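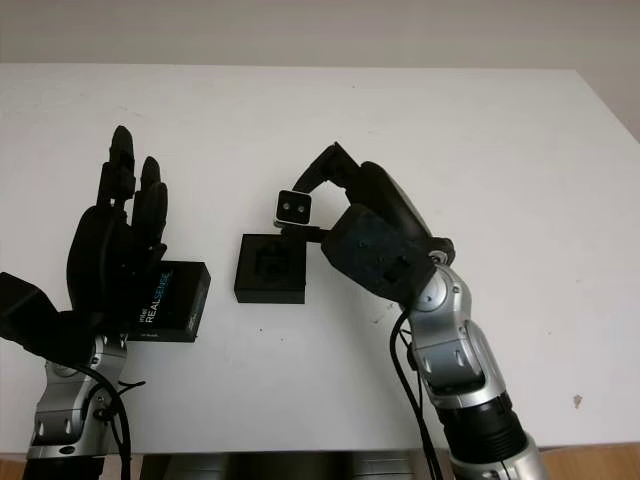

Malthorpe council weighs "clear surface" rule for shared work tables

MALTHORPE - A proposal to make users of the town's shared workrooms strip their tables bare at the end of every booking goes before the council on Tuesday, and the case for it looks thinner than its backers suggest.

The rule was drafted by Wikar, the consultancy hired in January to look at how the Torkandale building is used. It would apply to all 40 tables. Product boxes, packaging and loose supplies would have to be off the white tops before the next booking starts, and anything left out would be held at the front desk for 10 days.

Wikar says the change would save 2000 hours of staff time a year. Its report gives that figure once, in the summary, and does not show how it was reached. Asked for the working, the firm said it was "based on observed patterns of use." It did not say who observed them, or for how long.

Ghizlane Ouali, who manages bookings at Torkandale, supports the plan but would not vouch for the number. "I'd like the tables cleared. I don't know about 2000 hours," she said. "People leave a box behind and somebody has to work out if it's trash or if it's worth money. It takes a few minutes. Some days it doesn't happen at all."

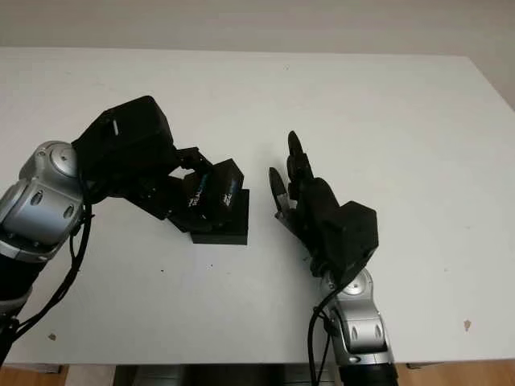
The report also claims that cleared tables would last longer. That is harder to square with the state of the furniture. Scuffs and smudges come from things being set down and dragged while people work, and the rule would do nothing about that. A stain left at noon is still there whether or not the box next to it goes home at night.

Wafula Muriithi, who rents a table 4 mornings a week, said he had read the draft twice and still couldn't tell what counted as clear. "Does a cable count? Does a roll of tape?" he said. "They want to charge me over a box, and they haven't bought a decent cleaning spray."

The draft does mention a late-clearing fee but leaves the amount blank. Council staff said it would be filled in after the vote.

A cheaper idea, shelves along the wall, was raised by the furniture supplier Coetzee and takes up one line in the report. Wikar lists it as "not assessed."

The meeting starts at 7 p.m. and is open to the public.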